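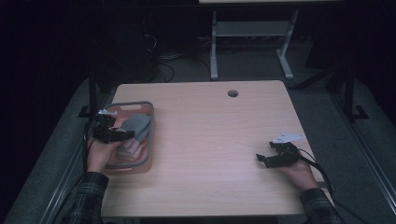
One folder at the Hasden site told us that the worst part of the old shift was the silence after the line stopped, and that teaching the grippers was slower work but left more to talk over. Remarks of this kind came up often enough in the interviews that we treat task pacing separately from workload in what follows.

4.2 Changes in task content

Before the Prusten cell was installed, folders at Hasden sorted, folded and stacked textiles at a fixed rate set by the conveyor. Under the present arrangement, 6 of the 20 folders on each shift rotate into demonstration work, in which an operator handles textiles with a pair of hand-held grippers at a table (Figure 3). The remaining folders clear items the cell rejects.

Figure 3. Demonstration work with two hand-held grippers and a basket of folded textiles.

Demonstrators set their own pace within a session. The logging software, supplied by Prendance, discards any attempt in which a gripper leaves the tracked volume, and operators described these discards as the main source of frustration - more so than the weight of the tools. Of 2000 attempts logged in January, 753 were discarded. Folders were not told which attempts had been kept until the following shift.

Reject handling changed in the other direction. Items arrive irregularly, and most are awkward: fitted sheets, garments with ties, anything turned inside out. Folders assigned to this station reported less repetition but more waiting, and several asked to be moved back to manual stacking. The Rajan site, which pays both stations at the same grade, received fewer such requests. Whether pay accounts for the difference cannot be settled with the present data, as the two sites also differ in shift length.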